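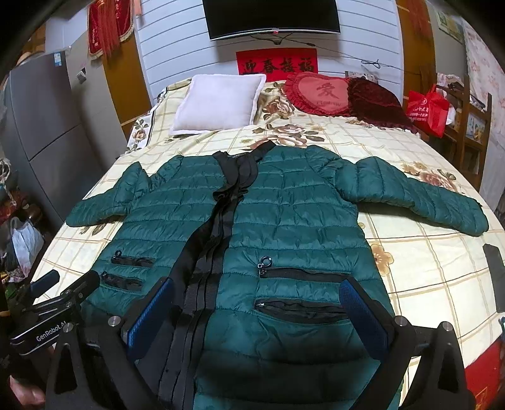

The green puffer, four zip pockets on the front.

Okay, so my email newsletter. I finally moved it over to Kedance in September and I'm still sorting out the mess! My old list had 2,091 names on it, and when I asked who still wanted to hear from me, heaps of people never opened the thing. Ouch. I cut them all (deep breath) and now more of what's left gets read, which I'll happily take.

Trudy Grimshaw told me to keep subject lines under 40 characters, so they don't get chopped on a phone. Mine were dreadful. I went back through my last six and every one rambled on like a letter to my aunt.

I've also stopped sending at midnight. Breakfast time gets me way more replies, and I've had some lovely ones about the colour of the new header. Next job is the welcome email, which still links to a page I deleted.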